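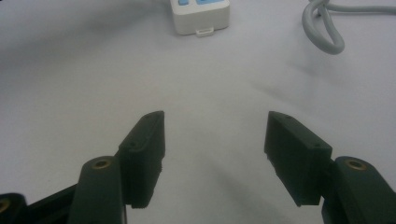 Fingers open, power strip at the back, cord to the right. Bare white top in between.

Home | Lists | Archive | Search | Log in
Filed under: Shop Practice > Grippers and Hand Tools
Posted Tuesday, 7:40 am by Elin Hughes

Re: [handtools] start position rule, is it "open" or "fully open"

Quick one before I have to go set up. Replies to Sioned inline, sorry for the choppiness.

> On Monday night Sioned Rosser wrote:
>
> Reading through the January draft again and I'm stuck on section 4.
> It says every take starts with "gripper open, workspace clear." Two
> problems. Open how far? The Kemeys people stop wherever the trigger
> feels comfortable and the Flornance people go to the hard stop, and
> now we have two kinds of start in one folder. And clear of what? If
> the power strip is the thing being handled then obviously the table
> has a power strip on it.
>
> Also the cord. We have no rule at all for cords. I had 151 takes
> come back from review and most of the notes just say "cable??"
> which doesn't help anybody.
>
> Can we settle this on list before the next batch goes out?
>
> Sioned

Open how far: hard stop. Always. I'd write it as "open to the stop, pads visible, nothing between them." Photo at the top is what I'd call a good start. Both pads in view low down, wide gap, table showing through it. You can see the inside faces tip a bit, that's ok, don't let reviewers bounce a take for pad angle. The rule is about the gap.

Kemeys won't love it but a half open start is no use to us, you can't tell it from a grip that's been let go. Of the last 263 I went through, 100 had to be relabeled for exactly that.

Clear of what: agree the wording is bad. Suggest

 4.1 Gripper open to the stop before recording begins.
 4.2 Nothing between the pads or touching them.
 4.3 Only the items on the task sheet are on the table.
 4.4 Items sit away from the fingers at the start, far enough that bare table shows all the way across.

4.4 is new. Ustico has something like it in their house rules and it saves a lot of arguing. In the photo the strip is way up at the top and you don't get all of it, only the near end with the blue switches. I would still pass that. If someone wants "whole item in view" as a hard rule say so now, but I think it'll kill too many good takes, esp. with long things like strips.

Cord: the part I'm least sure of. Looped like it is there, off to one side, not crossing the gap. I'm fine with that. What I don't want is a cord under the pads or running down between them. So maybe

 4.5 Cords count as part of the item. They may loop or leave the view but must not cross the space between item and gripper.

And please can reviewers write "4.5" and not "cable??"

Shadows, somebody at Skilico asked off list. No, a soft shadow on a white top is not a fault. Hard glare over the pads is. The little brass inserts in the arms will always shine some, ignore them.

Other thing, the check of the tool itself. Draft has it once per shift. I'd like it every battery change as well. Pads seated, screws in, look along the bottom edge of each pad. A slightly rough edge is ok, a loose pad isn't. Takes a minute. Put the initials on the sheet, the last sheet I saw had a whole morning with none.

Not touching section 5 (naming) today. The numbering runs out at 1250 if we keep the current scheme and that is its own thread, somebody please start it.

If there's no objections by end of day tomorow I'll put 4.1 to 4.5 into the draft and send it round. Sioned can you ask Kemeys directly, they dont read the list much.

Elin

Previous by thread | Next by thread | Back to index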